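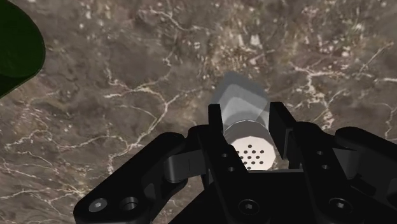 *Last changed: 8/13/19*

Coat clipper bench, Allska unit, no. 10 blade. Ran two passes on the Hornau terrier hair samples, washed and blown out first. Blade at 67 F before start, checked again after each pass. Pass 1 clean. Pass 2 left tracks along the grain, same as the Paiva blade did last November.

Running total on this blade set is 1158 strokes. Tension screw backed off a quarter turn, oil reapplied. Undercoat samples still to do, and those mat faster, so comb out before clamping. Reorder no. 10 blades.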